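Häufige Fragen zum Vormachen mit Tevano

Was brauche ich, um eine Aufgabe vorzumachen?
Einen Rechner mit Tevano und ein Eingabegerät. Unterstützt werden Stelano-Handgriffe und gewöhnliche Gamepads. Üben lässt sich alles zuerst in der Simulation.

Wie viele Durchgänge sind nötig?
Für einfaches Greifen reichen oft 10. Unser Übungssatz "Cuesta" enthält 438 Durchgänge.
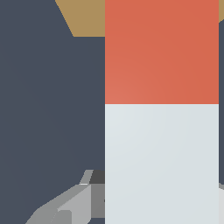
Welche Ansicht nehme ich beim Steuern?
Im Simulator können Sie jederzeit zwischen Nah- und Außenansicht wechseln. Die Nahansicht hilft auf den letzten Zentimetern, kann aber viel verdecken: Der orangerot-hellgraue Block verbirgt einen Teil der Greiferteile links unten. Wechseln Sie dann nach außen -- die Aufnahme läuft weiter.

Muss ich misslungene Versuche löschen?
Nein. Markieren Sie sie als "verworfen", sie werden beim Training übersprungen.

Wie fahre ich ein Objekt an?
Greifer öffnen, über das Objekt fahren, ausrichten, langsam absenken. Ruckartige Korrekturen lernt das Modell mit.
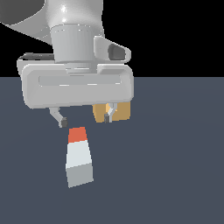

Geöffneter Greifer in der Außenansicht, davor der kleine Gegenstand mit rotoranger Kappe, weiter hinten der gelbbraune Block.

Kann ich zu zweit aufnehmen?
Ja, ab Version 4. Jede Person braucht ein eigenes Profil.

Stand: 8. August 2026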